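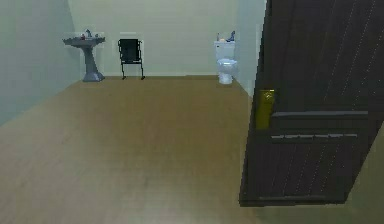
I started drying my own beans two winters ago, mostly because the store in Wakgate quit carrying the kind I like. They had a speckled brown bean sold under the name Prudum, in a plain paper sack, and one fall the sack was gone from the shelf and the clerk didn't know what I was talking about. I had half a jar left at home. I planted those in May and they came up.

I don't have a big garden. It is one long bed against the south fence and a shorter one by the steps, and the long one gets the beans. The first year I grew them on strings tied to the fence, and the strings sagged by July. Last year I switched to poles cut from the hazel behind the shed. The poles held up fine. I push them in as deep as I can by hand and tie the tops with twine.

What I want to write down is the drying, as I did it wrong the first time and a few people from the seed swap in Stutari have asked.

The first year I picked the pods when they turned yellow and shelled them right away on the kitchen table. The beans looked dry. They were smooth and hard on the outside, so I put them in jars with tight lids and set them in the pantry. By November there was gray fuzz in 2 of the jars and I threw those out. The rest smelled a little sour and I used them up fast in soup.

Now I leave the pods on the vine until they are tan and papery and they rattle when I shake the pole. If a long rain is coming I pull the whole plant, roots and all, and hang it upside down in the garage. The garage is not heated but it has air moving through it. The plants hang there until I get around to them. Last year that was almost five weeks, and they were none the worse for it.

For shelling I used to sit and open every pod with my thumbs. It is pleasant for the first bowl. After that I put the dry plants in an old pillowcase, tie the neck, and walk on it in clean shoes. Most of the pods split. Then I pour everything back and forth between two buckets in front of a box fan, outdoors, and the chaff blows onto the driveway. Don't stand downwind. It gets in your collar and stays there.

After shelling, the beans go on old window screens set across sawhorses, one layer deep, and I stir them with my hand when I walk by. I give them 2 more weeks like that. The test is to bite one. If your tooth leaves a dent, it needs longer. If it feels like biting a pebble, it's ready (bite gently). I've also heard of people hitting one with a hammer to see if it shatters, which I tried, and it did, and then I had to find the pieces.

Before they go in jars I put them in the freezer for a few days in zip bags. This is for weevils. I have never seen a weevil in mine, but my aunt lost a whole crock to them when I was a kid and I remember what it looked like. When they come out I let the bags get back to room temperature before opening them so they don't sweat.

I did count them last year, the whole crop, on a wet evening with the radio on. There were 2,126 after I took out the split and wrinkled ones. It doesn't sound bad until you see it in jars. We eat beans once a week in cold weather and they were gone before the daffodils, apart from the seed I'd put aside.

The seed jar stays separate and I write the year on the lid. I pick those from the best-looking plants, the ones with long pods low down, and I don't let myself cook any of them no matter what.

I also grew a short row of a white bean that came in a swap envelope marked Vlachou and nothing else. They're flat, about the size of my thumbnail, and very slow. The pods were still green at the first frost and I only got a handful. They cooked up creamy and kept their shape, so I'd like to try again with an earlier start, maybe in pots on the back step. If you know the variety and whether it wants a longer season than ours, please write.

I still have the poles to pull before the ground freezes, and the fan needs its grille washed.

Filed under: Garden, Putting Food By

Print this post | E-mail this post

Contact | Copyright, all rights reserved | Back to top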